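Home and Food | For Young Readers
November
By Antigoni Drakos

Why does food stay fresh in the refrigerator?

Do you have milk at home? Then you surely know where it lives. It stands in the refrigerator, and if somebody forgets it on the table all night, it smells bad in the morning. But what happens with the milk on the table? And why does it happen so much more slowly in the cold?

The answer is very small. In almost all food there live bacteria, tiny living things that you can see only with a microscope. Many of them do us no harm. But they eat the same food as we do, and when they eat, they multiply. One becomes two, two become four, and so on. In a warm room some kinds need only 20 minutes for this. After one hour one bacterium has become eight, and after two hours it is already 64!

In the cold, bacteria become slow. They do not die – they only rest and grow very little. For this reason the milk stays good for several days.
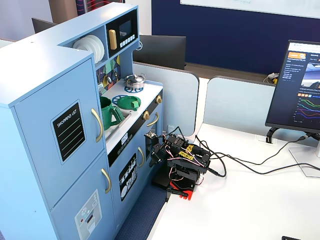 A toy kitchen with a refrigerator, a microwave and a shelf for the plates.

How does the refrigerator make cold?

Many children think that the refrigerator makes cold and blows it inside. In truth it does the opposite work: it takes the heat out. Behind the walls there is a long, thin pipe, and in the pipe a special liquid travels in a circle. Inside the refrigerator the liquid turns into gas, and for this it needs heat. It takes this heat from the air around your cheese and your carrots. Then a pump, called a compressor, pushes the gas to the outside pipes. There it gives the heat away and becomes liquid again.

You can feel it yourself. Wet the back of your hand and blow on it. The water takes heat from your skin when it goes away into the air, and your hand feels cool.

Every time the door is open, warm air comes in and the pump must work again. It helps to know what you want before you open. Some families keep a list on the door, so they do not need to look inside to see what is missing.

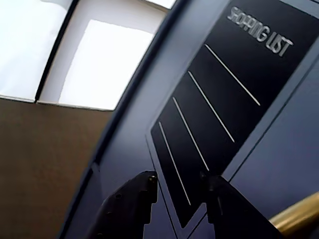

What did people do before?

When my grandmother was a child in the village of Tzavaras, there was no electricity in the house. She is now 83 years old and remembers it well. The family kept butter in a clay pot in the cellar, where it was cool also in summer. Meat was salted or smoked, and fruit was dried in the sun. In winter the men cut ice from the lake and covered it with straw, and part of it lasted until June.

In towns people had an icebox. It was a cupboard with thick walls and a big block of ice in the top part. Cold air is heavier than warm air, so it sank down to the food. The ice melted little by little, and the water had to be emptied from a tray.

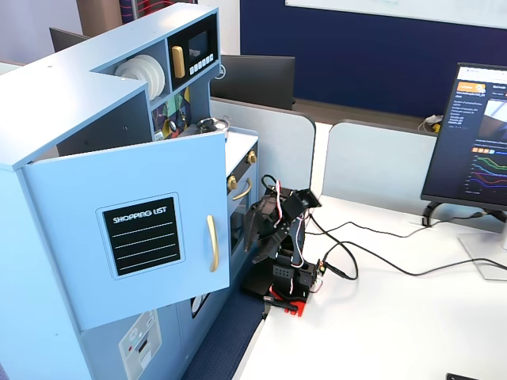
Sotiris Lambrakis writes to us: "In our house in Sokatberg the tray under the icebox was my job, and I was 6. When I forgot it, the kitchen floor was a lake. You should also tell the children that we never put hot soup inside, because the ice would be gone by evening."

He is right, and with hot soup you should still be careful today. Ask an adult to put it in small, flat boxes, so that it cools quickly.

More for young readers
Why does bread get hard?
Where does salt come from?
How a thermometer works
What is inside an egg?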